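Last updated: February

Equipment Planning for a Two-Arm Sorting Cell
Group report: Rokeya Dewan, Akash Bajpai, Naveen Rawat
Supervisor: Shalini Semwal

3. Budget

The department gave us £1422 for everything apart from the arms, which the Sarnside lab already owned. We were asked to say what we would buy, in what order, and what could wait until next year.

Our first list came to more than the budget. Most of the extra was a pair of spare grippers priced by Herley. Akash asked whether the spares could be shared with the Plenden group, who use the same fitting, and they agreed to go halves. We kept one spare on our list and moved the other to theirs.

Cables were the item we got wrong. We had allowed £81 for extensions and clips, then measured the runs from the controller to the two bases and found we needed longer ones. The new quote was £127. We took the difference from the money set aside for table coverings and chose a plain brown one.

4. Task objects

We did not want to spend much on things for the arms to pick up. Foam alphabet letters are cheap, light and easy to replace, and they come in several colours, so the same set can be sorted by colour or by letter. Plates and a bowl in different colours serve as the places to put them.
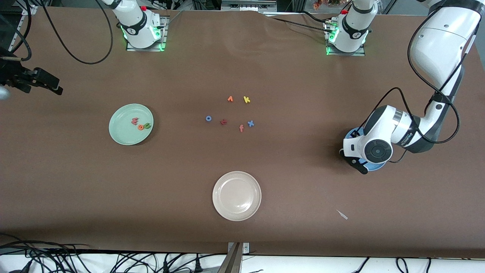
Rokeya worked out the replacement cost on the basis that foam tears after repeated gripping. We allowed for 9 spare sets over the year. Jitendra Grewal, who runs the lab store, thought this was too many, but the sets cost so little that we left the figure alone.

5. Items put off

A second overhead light and a lockable cupboard were both moved to next year. Kerekes would only hold their price on the cupboard for a month, so it will need a fresh quote. Naveen has the supplier contacts and will pass them to the next group.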